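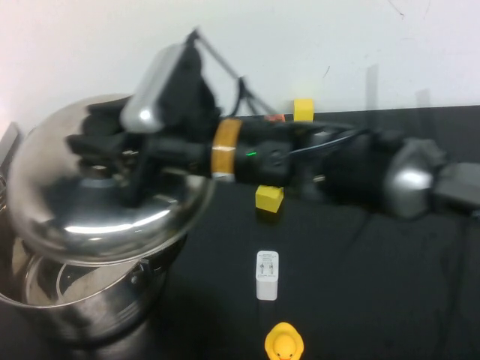
## 12th June - trailer cut, Fekau

Second sneak peek for *Sterudden* is due to the distributor and we have 642 frames too many. Rocío Zepeda wants to keep the orphaned reindeer's goodbye in full. I want to keep it too, but we've now shown the audience the whole second act and most of the third.

Tried the lullaby again with the new cover. Strings come in, choir comes in, then a second choir. Yogesh Vashisht asked if there was a third. There is, on stem 4. 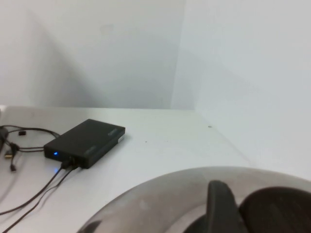

## Sound

- Choir two muted. Rocío noticed within a bar.
- Hoof foley still sounds like a man in dress shoes. It is a man in dress shoes. Redo.
- Title sting is 439 Hz against a 440 score, left over from the March mix. Retune before anyone musical hears it.

Ran the short version for Yogesh, who laughed at the sad part and then asked if it was the sad part. Moving the snow shot earlier.

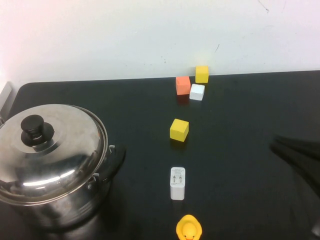
*Pot with the lid on, black table.*

Boltstead want the logo held longer. Chaudhary want theirs held longer than Boltstead's. At this rate the reindeer gets a cameo.
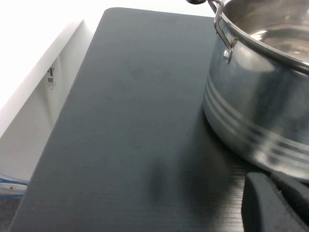
*Pot, lid off.*

Next: export v7, no choir two, send to Rocío and go for a walk.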